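Print this page | E-mail this page
Last updated: August 8, 2020
Shares: 389 | Comments: 50

Section 4. Waking up your Lavex starter and baking the first batch

I've set up more of these kits than I care to admit, so I've written this the way I'd explain it across my own worktop. Have the Lavex jar, the sachet and your flour out before you begin.

1. Rinse the jar with hot water and let it cool. Skip the washing-up liquid if you can, as the rubber seal hangs on to the smell for days.

2. Tip in the whole sachet with 50 g of strong white flour and 50 g of lukewarm water. Stir until you can't find any dry bits (check the corners, they love hiding there).

3. Rest the lid on top. Don't clip it down.

CAUTION: A clipped lid on a lively starter can pop off with real force. Leave the clip open until the jar goes in the fridge.

4. Feed it the same again every morning for five days, pouring away half first. Day three smells a bit like old socks! Carry on.

5. On day six, drop a teaspoonful into a glass of water. If it floats, you're ready to bake. If it sinks, give it another two days.

NOTE: My kitchen is freezing in March, and Tahira Satti put me on to standing the jar in the oven with only the light on. Tape a note to the oven door, please. I cooked one.

6. For rolls, mix 500 g flour, 320 g water, 100 g starter and 10 g salt. Knead for ten minutes, then cover and leave until it's puffy, which might be four hours or might be all day.

7. Shape into balls, rest them for an hour, and bake at 220°C (200°C fan) for 18 to 20 minutes.
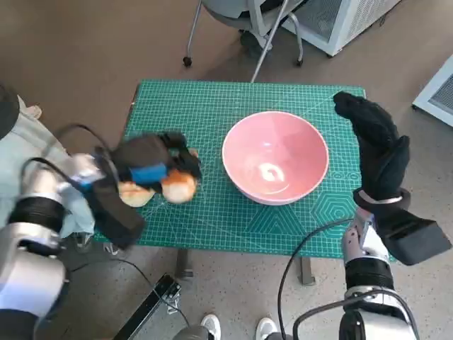

8. Let them cool on a rack for at least half an hour before you tear one open. I know, I know. The middle is still setting and goes gummy if you rush it.

9. Freeze whatever you won't eat by tomorrow, and warm them straight from frozen for eight minutes at 180°C.

NOTE: If you've got the older Sial jar, the steps are the same but the lid screws on, so leave it half a turn loose. Feeding amounts for rye are in Section 5.

Print this page | E-mail this page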